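How to Fold a Bulky Fleece Jacket (and Put It Away for the Summer)

Filed under: Clothes and laundry

Every spring I have the same little argument with the bottom of my wardrobe. The thick fleeces have been on their hangers since autumn, the shoulders have gone a bit pointy, and there is no room left for anything with short sleeves. By the middle of March I usually give in and start folding, one jacket an evening, with the radio on and a cup of tea going cold on the windowsill.

A curly sherpa fleece is the awkward one of the family. A cotton jumper will stay where you put it, but sherpa is springy and has opinions, and if you fold it the way you'd fold a T-shirt you end up with a sort of cushion that slowly opens itself again on the shelf. I've tried a good many ways over the years and the one below is the one I've stuck with. It takes a couple of minutes once you know it, and it works just as well for children's fleeces and for those big teddy coats, if your bed is long enough!

What you need

A bed, or any large soft surface
A soft clothes brush (a clean, dry hairbrush with soft bristles will do)
A cotton bag or an old pillowcase
A shelf or a box with a bit of air in it

You don't need a vacuum bag. I'll come back to that.

Before you fold

Wash the jacket first, even if it looks perfectly clean. Collars and cuffs pick up more than you'd think, and a mark that has sat in a cupboard until October is a much harder thing to shift than a mark from last week. Follow the care label, of course. Mine go in on a cool gentle wash, inside out with the zip done up, with half the usual detergent and no fabric softener at all. Softener seems to make the curls lie flat and feel greasy, and I was so cross the first time it happened that I went straight out and bought the brush.

Dry it flat on an airer if you have the space, and turn it over halfway through. The thick seams under the arms and the bound edge at the hem are the last places to dry, so give those a good squeeze between your fingers before you decide it's ready. If there's any coolness there at all, leave it another night.

When it's properly dry, brush it. Short, light strokes, a small patch at a time, and don't drag. You only want to loosen the places where the pile has matted together, which on mine is always the inside of the elbows and the bit where my bag rubs.

Folding, step by step

1. Make yourself some space. Push the blankets and the duvet up to the head of the bed and smooth out the sheet. You can do all this on a table, but the jacket slides about, and a bed is kinder to your back if you sit on the edge of it.

2. Zip the jacket all the way up and lay it on its back, with the hem towards you and the collar pointing at the pillows. Working from the hem makes everything easier, as you can tug the whole thing straight from one end.

3. Take hold of the bottom edge and give it a gentle pull towards you. If yours has a flat binding along the hem, as many do, hold it by that and leave the fleece alone. The binding is stronger and it won't stretch out of shape. Lift it slightly, let the air out from underneath, and lay it down again.

4. Bring one sleeve over and lay it across the upper part of the body. It'll want to go at a slant, and that's fine – a sleeve this thick won't lie neatly straight and there's no sense in fighting it. Do the same with the other one, a little lower down, so that you don't get both sleeves making one great lump in the middle.

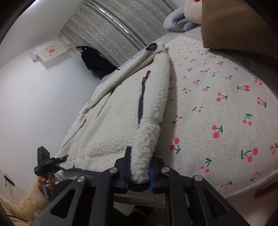 Kekeli Aidoo: I used to stop at the sleeves and roll mine up from the bottom like a sleeping bag, and every autumn the zip had a wave in it that took weeks to drop out. Does folding in thirds really keep it straight? And do you put anything inside the fold, like tissue paper?

It does, Kekeli, or it has for me! Rolling bends the zip the whole way along its length, whereas a fold in thirds only bends it in two places, and softly at that. I don't bother with tissue for fleece, though I would for a wool coat.

5. So, on to the thirds. Smooth the front with the flat of your hand, starting at the zip and working outwards. Lift the hem and bring it a third of the way up the body, then fold once more so it meets the collar. Try not to press down. You're after a loose, plump parcel, and if it springs open a little, just turn it over so that its own weight holds it shut.

6. Slip the parcel into the cotton bag or pillowcase, folded edge first, and tuck the open end underneath.

Where to keep it

Somewhere dry and dark, and on top of the pile if you can manage it. I keep ours on the high shelf above the spare blankets, with the thickest jackets uppermost and the thin running fleeces at the bottom, where a bit of weight does them no harm.

As for vacuum bags, I know how much room they save, and I did use them for two winters. The trouble is that curly fleece kept flat for months comes out looking tired, and it took me a whole evening of brushing to put the bounce back into one jacket. For duvets, lovely. For sherpa, I'd rather give up the shelf.

If there's a chilly week in May and you need to get one out again, hang it in the bathroom while somebody has a shower and then give it a shake by the shoulders. Most of the creases will have gone by the time it's dry enough to wear.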